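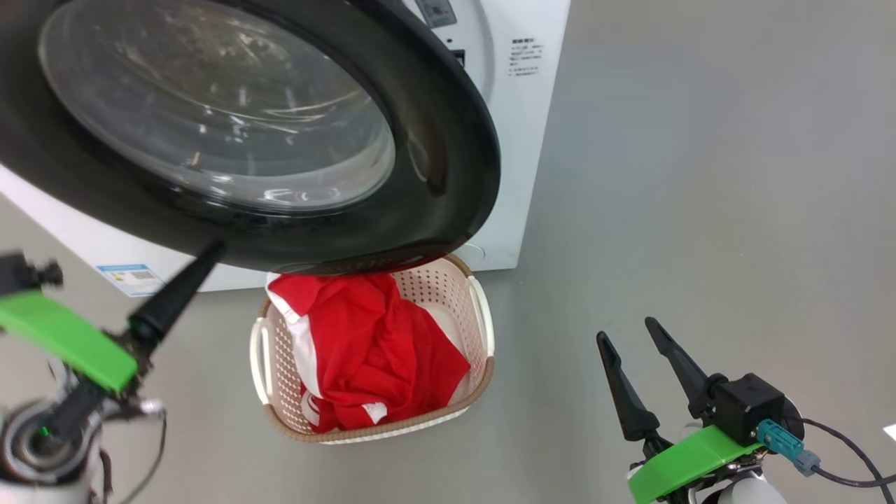 News > Household > Laundry

Selent opens shared laundry room, May 2022

Selent has fitted a front-loading washing machine for its 36 tenants at Grovov. Whether one machine will do is another matter.

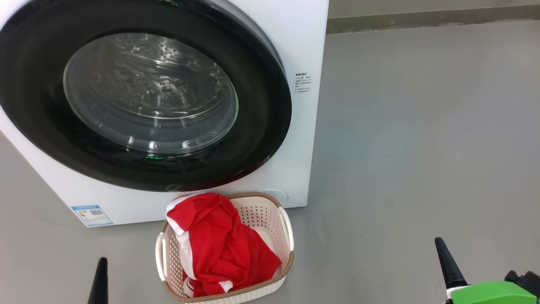

The firm promises "fresher washing for all" but gives no figures to back that up. Baskets go on the floor, as there is no shelf.

Heino Ots said the slogan would not get his towels clean any sooner.

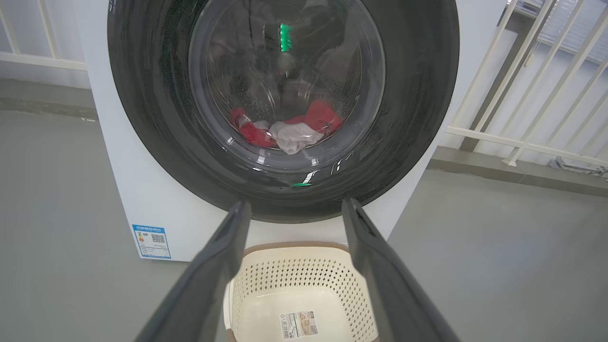

Bookings open in August.

5 comments | 124 shares

Related
Panasiuk dryers recalled
Raker raises rents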